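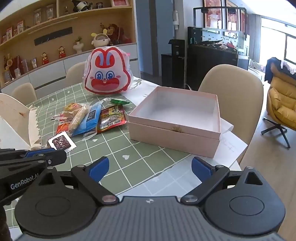 The pink box standing open, and the snacks waiting beside it on the green cloth.

Snack Boxes at Our House: A May Gallery

by Margaux Jacquet

Print this page | E-mail this page

Every May I put together snack boxes for the people I don't get to see nearly enough, and every May I tell myself I'll keep it small this time, and then I go to the store and forget I ever said it. My sister out in Stornton gets one, my old neighbor Mrs. Wojcik gets one, and my two nephews would have to share one if I were a stricter aunt (I'm not, so they each get their own, which makes 4 boxes in all).

I started doing this when I moved away from Stornton and missed everybody so badly that I mailed my sister a shoebox of crackers with a three-page letter on top. She said the crackers were mostly crumbs by then, but she kept the letter, and she has asked for a box every spring since. So I went looking for nicer boxes, and one thing led to another, as it does with me.

The box. I do love a pink box! This one is square and open, with a white inside and a little gold clasp at the front, and I think the clasp is half the present. A ribbon is lovely too, but a ribbon gets thrown in a drawer, and a box that closes properly will be holding buttons or recipe cards ten years from now. Mrs. Wojcik keeps her stamps in hers.

The snacks. I like to tip everything out in a pile first and have a good look before a single thing goes in. There's a round bun-like one in clear wrapping with a yellow and red label, a red and orange packet, a long pale roll in a see-through wrapper, and a bright blue packet lying every which way. The red and black one with the yellow patch lets you peek at what's inside, and I have a weakness for any packet that does that.

The tablecloth. People ask me about the cloth more than they ask about the food, so I'll say a word for it. It's sage green with a white grid, and there are hearts on it, and a star toward the far side. I find a busy cloth makes a plain afternoon feel like a bit of a party, and it forgives crumbs beautifully.

How I pack. Flat things go down first, then the round and puffy ones, and the long ones get tucked along a side wall or laid corner to corner if they won't behave. I leave the softest for last so nothing sits on top of them. If there are gaps I fill them with wrapped candies from Nundel, 3 or so to a gap, and I always slip in a note. Mine run long. You may have noticed.

If you make a box of your own this spring, do write and tell me what you put in it. I'm forever looking for ideas, and the nephews have firm opinions on what should be tried next.

Contact Margaux | © Margaux Jacquet, all rights reserved | Back to top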